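Progress report for September, small grant for shared workshop tools
Project: Nouri, a kitchen helper arm
To: Jostis small grants desk
From: the build group at the Bakov workshop

Dear colleagues,

This is our second report. The first one dealt mostly with purchases, so I try to write more now about the work itself and what we still don't have.

## Where the build stands

The arm is mounted and can be used by any member who has read the safety sheet. In the summer we had trouble with the base, which moved a little when the arm stretched out fully. We replaced the four clamps with bolts that go through the bench, and the problem did not return. The cable for the wrist camera was also replaced. The old one was too short and pulled on the connector each time the wrist turned past a certain angle — we lost two evenings before we understood this.

The control program, which we call Nekach, now starts from one command. Before, a person needed three terminal windows and good memory. It also saves the camera video together with the joint positions, so we can look later at what went wrong.

## Gripping tests

In the application we promised that the arm would handle ordinary kitchen things. Plastic boxes were the easy part and I will not spend much space on them. Metal bowls are more difficult. The wall is curved and smooth, and if the fingers close too low the bowl turns before it is held.

We made 200 attempts with bowls in this period. Of these, 29 ended with the bowl dropped or turned over. Most of the failures came in the first half, when we still used flat finger pads. The ribbed pads are better, but I would like to see the same result with other bowls before I call the matter closed.

A second difficulty is reflection. Steel shows the lamp and the fingers, and the detection program sometimes takes the bright spot for an edge. Moving the lamp helped somewhat. Shadows on the white table are also a source of errors, mainly when the gripper is near the surface and the shadow is large.

## Money

Almost all of the equipment part is spent. What remains will go to a spare motor for the gripper and to one more set of pads. The line for printed material is not touched yet, and we ask if we may move it to electronics. The amount is small, but I prefer to ask first.

## Wrist camera view

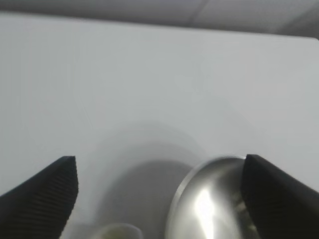 Yến Mạc asks that the report also mention the approach angle, as in her opinion it matters more than the pads. She writes: "When the wrist comes in tilted, one finger touches the bowl early and pushes it away. We should correct the angle first and only then compare pads, or we will not know which change helped." I agree with her, and the next tests will be done in this order.

## Next period

- Approach angle: 7 fixed wrist angles, the same bowl each time.
- Detection: train again with more examples that have strong shadows.
- Safety: a second stop button on the door side of the bench.
- Documentation: wiring drawing and parts list, so that another workshop can repeat the build.

The wiring drawing is late. It was planned for this report and I am sorry for the delay. A draft exists on paper, and I will send the clean version separately when two connector names are checked.

Please tell us about the printed material line when you can, as the price of the motor is only held for us until the end of October.

With kind regards,
for the Nouri build group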